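Cleaning Wicker Without the Nonsense

Every spring somebody hands me a printout telling me to rub my baskets with mayonnaise, or olive oil, or the inside of a banana peel. I have tried the first two. The oil went tacky and held on to every speck of lint in the house. I did not get as far as the banana.

What works is dull. Take the basket outside, turn it over and smack the bottom with your palm. Then go over it with a dry paintbrush, one of the cheap stiff ones, working along the strands and then across them. Most of what people call stains is dust packed into the gaps.

If it still looks gray, wipe it with a cloth wrung out in warm water and a drop of dish soap. Synthetic stuff can take a rinse from the hose. Natural cane shouldn't be soaked, whatever the lady at the flea market told you. Dry it in the shade with air moving under it. I prop mine on two scraps of lumber.

Tayla Bright wrote in to ask about the oven trick, where you "bake out" a musty basket at 225 degrees. Please don't. There may be glue in there, or varnish, or plastic, and you won't know which until the kitchen smells of it. A week on the porch with some crumpled newspaper inside does as much as anything I've seen.

I'm also doubtful about special wicker sprays. Rahel Auer paid 40 dollars for one and used it on half of a hamper. In March she asked me to pick out the treated half - I guessed wrong.

Loose ends on a rim are worth fixing early. Tuck the end back under its neighbor with a blunt darning needle, add a dot of wood glue if it's natural, and clip a clothespin over it overnight. Hot glue looks lumpy and lets go by summer. 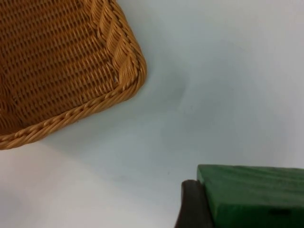
Thick borders and tight weaves hold the most dust.

Questions and corrections: Elfriede Strebel, Skamuvska Home Pages | Copyright 2000 | Back to top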